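Weltemus Track 2: Review of the Pose Tracking and Trajectory Export Software
Reviewed by Shanti Awasthi, Plillon Laboratory for Manipulation Software
Sep 16, 2018

Weltemus Track is a desktop package that turns recordings from hand-held grippers into trajectories a robot arm can learn from. It finds printed square markers, estimates the position and angle of each gripper, joins the two hands on a common clock, and writes the result in a form that training code can read. The laboratory had used the first version and was asked by its software group to decide whether version 2 should become the standard tool for all two-handed work.

The evaluation used 1137 recordings of household and office tasks. Most were short. They included wiping doors and shelves, opening lockers, and moving dishes and cups between surfaces. All were processed on the same workstation with default settings first, and a smaller group was processed again after tuning.

Installation and setup

The installer is plain and works without a network connection, a point our facilities staff had requested. Calibration asks the user to enter the size of the marker and the distance from each marker to the gripper tip. The form accepts millimeters only and does not say so until an error appears. A marker size entered in centimeters is refused, but a tip distance entered in centimeters is accepted without comment and produces a path that is plainly wrong when played back. Users should check this field twice.

Once saved, a calibration profile may be shared between workstations. Profiles made in the first version must be rebuilt.

Marker tracking

The detection stage is the strongest part of the package. The first version treated each marker as a separate object and often lost the gripper when the wrist turned. Version 2 accepts a cube as a single rigid body, so that any face in view is enough to hold the estimate, and two faces in view bring a clear gain in steadiness. Wiping is a fair test of this feature, as the hand stays close to a flat surface and the wrist turns at the end of each stroke.

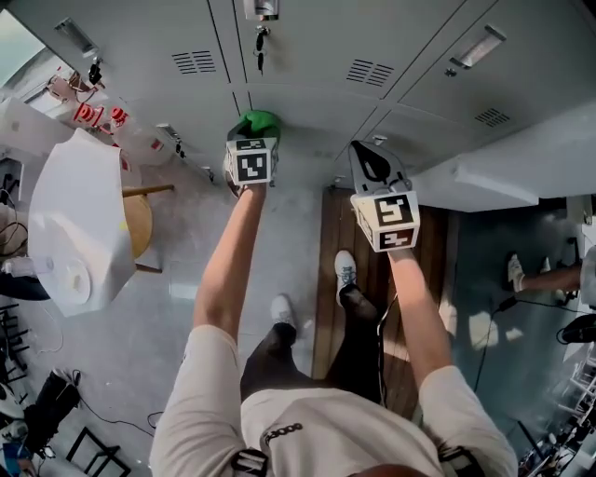 The remaining errors fall into a pattern. When a single face is seen at a steep angle, the software may choose the mirror solution, and the gripper seems to flip for a moment before it returns. The smoothing filter hides short flips and spreads long ones over the frames nearby, so that the exported path shows a gentle curve the hand never made. We would prefer that the program mark such frames and leave them alone. The setting that does this is called "strict" and is off by default. It should be turned on for all training data.

Bare metal surfaces caused less trouble than expected. Bright windows caused more. Where strong light washed out the pattern, the tracker gave up quickly and reported the loss correctly, and recovery after the marker came back into view was prompt.

Joining the two hands

Each gripper is solved on its own and the two results are placed on one timeline. The method is sound, and the timeline view is easy to read. A gap in one hand is shown in gray beside the good data from the other – a small thing, but it saved our reviewers much scrolling. The program can also reject a recording when the distance between the hands changes faster than a limit set by the user. Renu Vishwakarma, who maintains our training code, set this limit with care and found it caught most of the flips described above when only one hand was affected. It cannot catch a flip in both.

Export and planning checks

Export has been rewritten. Files now carry the calibration profile with them, and a batch of 1000 recordings was exported overnight without a failure. Column names follow the manual. Gripper opening is stored as a fraction of full travel, and the loader we use with the Sakine arm read it without changes.

The new planning check is less mature. It loads a model of the arm and reports which parts of a path are out of reach or would bring the two arms too close together. Reach was reported well. The collision report was too cautious for work near flat vertical surfaces such as cabinet and locker doors, where it flagged contact that the task requires. There is no means of marking a surface as one that may be touched. The Atanasov planner, which we already use, handles this case with a simple list, and we will go on using it for that step.

Documentation and support

The manual is complete on marker tracking and thin on the planning check. Error messages have improved and now name the recording at fault. Two questions were sent to the support desk during the review. The answer on clock settings was clear and complete. The answer on collision margins pointed to a page that had not yet been written.

Recommendation

Version 2 is approved for marker tracking, timeline review and export, with strict mode on and the hand distance limit set for each task. The planning check is not approved for use as a filter on training data, though staff may consult its reach report. Groups still working in the first version should rebuild their profiles before moving any recordings across, and should keep the original video until the new paths have been played back and checked.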